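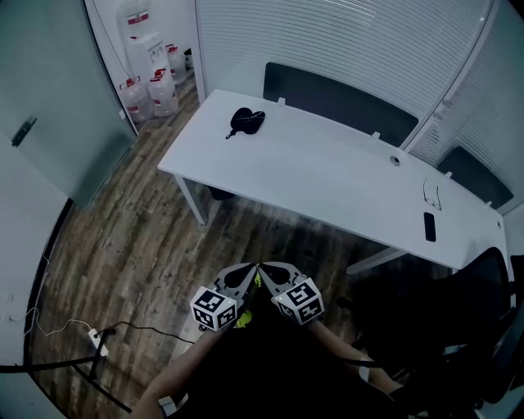

How much will it cost to park behind the library in Tranham after October?

Two dollars for the first hour and the same again for every hour after that, with no free period, payable at a machine that takes cards and, on its better mornings, coins.

The town council voted for the new charge late in the evening, after a discussion that spent far longer on the color of the signs than on the price. The signs will be green. Supporters of blue have asked for their disappointment to be entered in the minutes, and it has been.

The lot has 119 spaces and has been free for as long as most residents can remember. It serves the library, the dentist, two cafes and a large number of people who leave their cars there at seven in the morning, walk to the Oneck train and come back for them at dinnertime. It is this last group the council would like to meet.

"We have had library patrons circling like buzzards," said Archana Goel, who proposed the charge. "I circled myself one morning. I returned the book by mail."

Goel said a survey over the summer found the lot full before the library had unlocked its doors. The survey drew 600 replies. A good many were in favor of other people paying.

Commuters were less taken with the idea. Ghislain Tremblay has parked in the same corner, under the same maple, for eleven years, and described the vote as an eviction. He has worked out what a full day will cost him and declined to share the figure, saying he had not yet shared it at home.

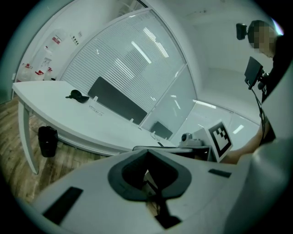 The council has offered commuters a permit for the overflow lot on Goodwin Street, a ten-minute walk from the station in dry weather. The Goodwin lot is unpaved at its lower end, and in spring the lower end belongs mostly to ducks. Public works has promised gravel. It also promised gravel last year, and a modest pile of it can be seen by the gate.

Nisha Sandhu, who runs the cafe nearest the library, said she could live with the charge if it meant her customers found somewhere to stop. Her complaint was with the machine, which is to be bolted to the sidewalk directly outside her window.

"So every person who can't work it is going to come in and ask me," she said. "I can't work it either. I tried the one in Ristent and had to go home for a different card."

Dental patients will be able to have their first hour refunded at the front desk. Library patrons will not, although the matter may come up again at the next meeting, along with the request of one resident, Pushpa Thakur, that the maple be given a plaque.

Tickets for overstaying will be issued from the first morning. The council had considered a grace period but could not agree on how long it should be.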